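# kedska-pick

Grasp planning and motion sequencing for clearing elongated blocks out of a sloped-wall bin with a two-finger gripper.

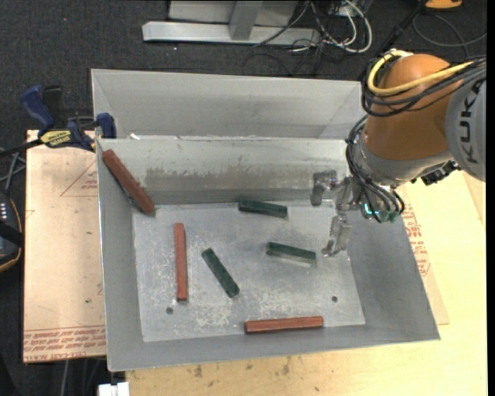

The planner takes a segmented point cloud and a bin model and returns a ranked list of grasps. It does not control the arm directly. Trajectories go to `kedska-exec`, which must be running before `plan_node` starts.

## Pipeline

1. `segment` fits an oriented box to each block and labels it `red` or `green`. Red blocks use the longer box prior.
2. `sample` generates 80 grasp candidates per block across the short axis.
3. `filter` drops candidates where either finger would intersect a wall or a neighboring block.
4. `rank` scores the rest by clearance and wrist travel.

Blocks leaning on a wall get a separate candidate set with the approach axis tilted toward the bin center. Set `lean_mode: off` to skip them.

## Configuration

| Key | Default | Notes |
|---|---|---|
| `max_candidates` | 1000 | total per cycle |
| `finger_margin_mm` | 16 | below this, corner picks start to clip |
| `lean_mode` | `tilt` | `tilt` or `off` |
| `bin_pose` | none | required, from `calibrate_bin` |

Rerun `calibrate_bin` whenever the bin is reclamped. The planner does not detect a moved bin.

## Known issues

- Bare sheet metal gives dropouts in the depth data. `fill_floor` patches them from the bin model and can hide a block lying flat in a corner.
- `rank` ties are broken by index, so results depend on segmentation order (issue 63).
- The Dunstan driver branch is unmaintained. Use `main`.

## Maintainers

Gwenaël Brunet (planning), Gion Marti (calibration, exec)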